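House Rules for Hand-Held Grippers at Home

If you record tidying work at your own table with a pair of hand-held grippers, you already own most of the equipment a lab would envy: bad lighting, a shiny tablecloth and a tray full of things with no known purpose. What you may not have is a standard. Mine was written one Saturday, after words were exchanged, and has held up better than the shelf I put up the same day.

Check the pads first. Wipe both pads on each gripper with a barely damp cloth and let them dry. A greasy pad teaches a robot that sponges are slippery, and it will go on believing that long after you've moved house.

Put 18 items on the sheet, maximum. More than that and you're recording an archaeological dig.

Mix hard and soft. Anyone can pick up a block. Fluffy cloth is where character is formed.

Keep each take under 60 seconds. If you've been chasing a scrunchie for longer, stop, mark the take as failed and keep it. Deleting the bad ones is cheating, and the robot will find out.

No bare hands over the tray once a take has started. This includes "just straightening" something. It especially includes other members of the household.

Grippers start open, 2 inches above the cloth. Don't rest them on the table between moves. It scuffs the cloth and it looks like sulking.

Shiny cloths throw light back at the lens. Draw a curtain or turn the table before you buy a lamp.

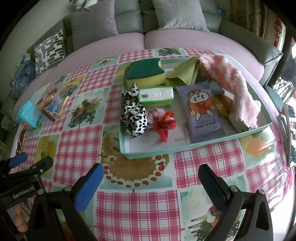
Sponge, tissues, scrunchies and baby wipes in the mint-green tray.

Wrapped packs should be squeezed along the long sides. Grab one by the crimped end and you'll get a very convincing recording of a dropped packet.

Comments (2)

Bendik Midtbø: We use the Halonen checklist and it has nothing on fluffy cloths. Two evenings gone.

jellano_fan: What do you do about static? Tissue wrappers follow my gripper home.

Recent tips
Getting candle wax out of a tablecloth
Junardale drawer runners: oil or leave alone?
Labeling cables before you regret it

Kodidach uses cookies to remember your settings. Accept / Manage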